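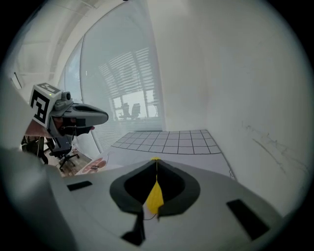 Unit 4 of the course is about the work surface, and how we divide it before any object is placed on it. Many beginners put things down where the hand happens to stop, and later they cannot say where a thing was. A printed grid solves most of this trouble. The tabletop here is white, with thin dark lines which form rows of square cells, and near the front edge, on the left part, lies a round reddish-pink disk with a small dark label at its centre. To write down its place you need two values only – the row and the column of the cell under the label. Always count from the front left corner.

Light surfaces are easier to read than dark ones, but they show every mark. Clean the sheet with a soft cloth before the exercise. In the Kusine room the sheets are changed each July.

Exercise A (20 minutes, in pairs)
Draw the grid in your notebook. One partner places an object, the other writes the cell. Change roles after 18 placements. If an object lies over a line, write both cells with a stroke between them.

Exercise B
Repeat with the eyes at table height. Far cells look narrower from there, and most mistakes are made in the back rows.

Reading for next time: Lozano, page 199, and the Ciltham handout on labels.

Stestik course notes, 21 May 2018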